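Bench Notes: two sets of fingers, one messy table

I've been putting off the finger comparison for months, and December finally ran out of excuses for me. So Desmond Park and I cleared a morning at the Modaswood shop and did it properly, with the hand-held gripper and two kinds of pads: the Calloway ones we've used since spring, and the softer Stavis set that Loretta Castellanos keeps telling me to try (she was right, Loretta, you can stop emailing).

The plan was simple. Same table, same junk, 40 grabs with each set, and whoever wasn't holding the gripper kept score. I like a table with stuff on it that you'd find in any office - paper, bottles, cloth, somebody's glasses - because a gripper that only works on foam blocks is no use to me.

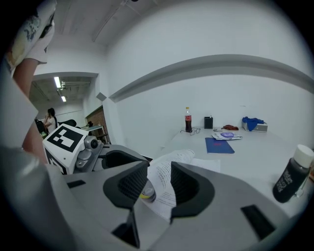
The padded fingers over a printed sheet, with the marker cube on the left and more test items across the table.

Paper was the worst, no surprise there. The Calloway pads managed 19 clean pickups and the Stavis pads got 27, and I'd put nearly all of that gap down to the softer tips. Bottles were so easy with both that we quit scoring them early and went on to cloth, where Desmond got a lot better than me and won't let it go.

Two gripes. The Stavis pads pick up lint like crazy, so keep a damp rag handy. And swapping fingers means redoing the opening calibration every single time, which I forgot once and had to toss a whole batch of grabs. Tobias Marchetti thinks he can fix that on the Haltar controller with a saved profile for each set. I'll believe it when I see it, but I'd love to be wrong!

If you want the score sheets, ask me or Desmond. Next up is the wider pads, once the screws come in.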